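Kilwood Community Boards > Health & Home > Recovery tips

Thread: What do you wish you'd had in the house before surgery?

pinecone_meg
21 November 2022
I'm having my surgery in two weeks and I'm in full nesting mode. The hospital gave me a sheet but it's mostly "no food after midnight" stuff. What I want to know is what you used at home! So far I've got a wedge pillow, a long phone cord, crackers, and way too much soup. I live in a split-level just outside Kilwood, so there are stairs no matter what I do. My budget for all this is $264 and yes, I have a spreadsheet.

tallgrass77
Skip the wedge pillow. Everybody buys one and I hated mine — I slid down it all night and woke up folded in half. I slept in the recliner for the first week and it was great. If you don't own one, ask your neighbors, somebody has one in a basement.

Get a grabber tool from the hardware store. Mine was cheap and I still use it for socks behind the dryer.
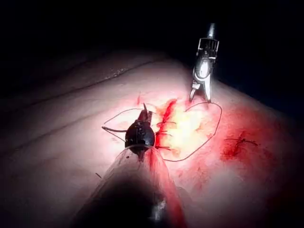 Anyway, back to the recliner. Put a little table on whichever side you don't have to twist toward. Water, remote, meds, tissues, all on that table. I had mine on the wrong side for three days and couldn't figure out why I was so sore.

mrs_oatmeal
Going to disagree on the wedge. I loved mine, but I put a rolled towel under my knees and that stopped the sliding. Recliners are fine until you have to work that lever. Mine takes a good hard yank and I had to holler for my husband every time I wanted up.

Meg, freeze some of that soup in small containers! I made four quarts, stuck it in the fridge and was sick of it by Wednesday.

tallgrass77
OK fair, mine's electric. I forget the lever kind exists.

dustyhopkin
I'm out in Hopkin so it was a 40 minute ride home for me. Bring a small pillow for the car and hold it between you and the seat belt. Best tip I got from anyone. And ask your driver to go the long way if the short way has railroad tracks.

Stool softener. Buy it now. Ask your pharmacist which one goes with whatever they're sending you home with.

pinecone_meg
Railroad tracks, oh no. We have two sets. Adding the pillow to the spreadsheet!

Has anyone tried one of those Skusteo bed rails? It would eat up a big chunk of my money.

mrs_oatmeal
Had one, sent it back. It wobbled. My sister-in-law swears by hers though, so maybe it's the bed.

quietporch
Lurker here. I wouldn't spend on a rail until you've been home a night. I got one and used it as a towel rack. Spend it on loose pants with a soft waistband, at least three pairs, a size up from what you think.

Also keep a notebook for the pills. I thought I'd remember. I did not remember.

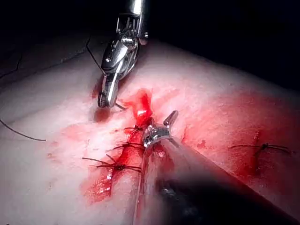
Robotic instruments beside a sutured incision

dustyhopkin
I'm team don't look until after, but to each their own.

quietporch
Totally get that. I like knowing. My husband left the room lol

tallgrass77
Meg, what about the stairs? Are you sleeping up or down?

pinecone_meg
Up, I think. The only full bathroom is up there. I was going to bring the kettle and a cooler upstairs and just camp out.

mrs_oatmeal
Ask your surgeon's office about the stairs before you plan around them. Mine said slow and with the railing was fine, a friend of mine got told something different. And get your kettle off the floor, you won't want to bend for it.

pinecone_meg
Calling them tomorrow. The kettle is going on the dresser. Does anybody local have a shower chair I could borrow till after Christmas?

dustyhopkin
I do, it's in the garage. Needs a wipe down. Message me.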